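Flutdale Ceasefire Monitoring Support
Progress report to the Penrose Fund
Prepared by Neville Treloar, program lead
18/11/2025

Status. The work is on schedule except for the northern sector, where access was suspended twice after exchanges of fire near the Trorkeo crossing. Observation posts in the other sectors were staffed throughout the period. Patrol reports reached the joint commission within the agreed limit of 20 hours.

Incidents. The number of reported violations fell in the valley and rose along the ridge road. Most of the ridge incidents involved small arms. Two involved mortars, and both sides deny firing first. Our monitors could not reach either site before dark, so the reports rest on crater analysis done the next morning.

Training. Six local monitors completed the incident recording course. Four are now assigned to posts. The other two are waiting for clearance from the district command.

Supplies. The Nikemen depot holds about 400 ration packs, enough to carry the posts through January if the road stays open.
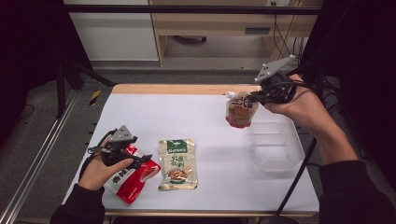 Ration labeling remains the main open item under supplies. Packs bought from different sources carry labels in different languages, and the depot clerks have been sorting them by color and shape. This is not reliable. A red packet and a flat beige one with a green band, both printed in Chinese characters, have little in common on the outside, and only the beige one has a picture of a dish that a clerk could go by. We propose a plain English sticker on every pack, giving contents and expiry date, applied before issue to the posts. The cost can be met from the existing transport line.

Requests. We ask the Fund to approve the sticker change and to release the second vehicle payment. The ridge road posts cannot be resupplied safely with one armored vehicle.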